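## Section 4. Folding the Modular Units

This section covers the paper units of the Hawthorne folded star. Read Section 3 (Paper and Cutting) before starting. The kit contains 44 printed squares and 6 plain kraft squares. The printed squares are used first; the plain squares are reserved for the center and for practice.

### 4.1 Folding a printed unit

1. Place one square on a flat, hard table with the printed side down.
2. Fold the square in half along the diagonal and press the crease from the middle outward.
3. Hold the triangle by one corner and along the opposite edge. Bring the two lower points together.
4. Run a thumbnail along every fold. 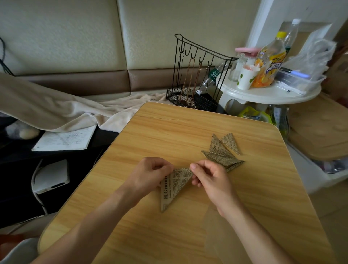
5. Set the finished unit aside and take the next square. Units may be stacked, provided nothing heavy is placed on top of them.

**Note:** The direction of the newsprint does not affect the fit. Users who prefer the large lettering to face outward should check its position at step 2.

**Caution:** Do not use a metal ruler to sharpen creases. The printed paper is thin and may split at the point.

### 4.2 Second crease

1. Turn the unit so that its open edges face away from you.
2. Press the upper tip between thumb and fingers.
3. Fold the left side to the center line – do not go past it – and repeat on the right.

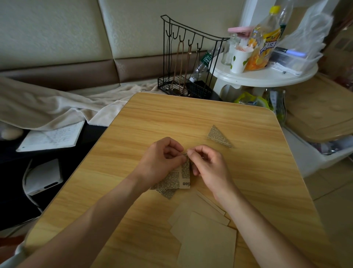 *Fig. 4-2. Pressing the tip of a printed unit. Plain squares near the front of the table.*

### 4.3 Plain units

Kraft paper is stiffer than the printed stock and springs back if creased only once.

1. Fold the plain square as described in 4.1, steps 1 through 4.
2. Open it, reverse each crease, and close it again.
3. Pinch the pleats at the top and leave the pointed flap free. The flap is needed for joining in Section 5.

Allow about 40 minutes for a first set. If a flap tears, discard the unit. Glue at this stage will prevent the pockets from opening.

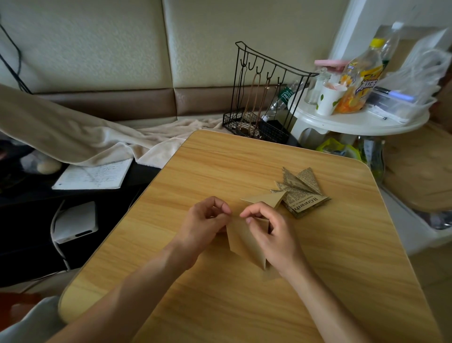 Annick Landry asks that one point be added for new users: she found the kraft units much easier to close after leaving them under a book overnight, and she would put that step ahead of the reversed creases.

The suggestion may be followed with plain units only. Printed units should go directly to Section 5.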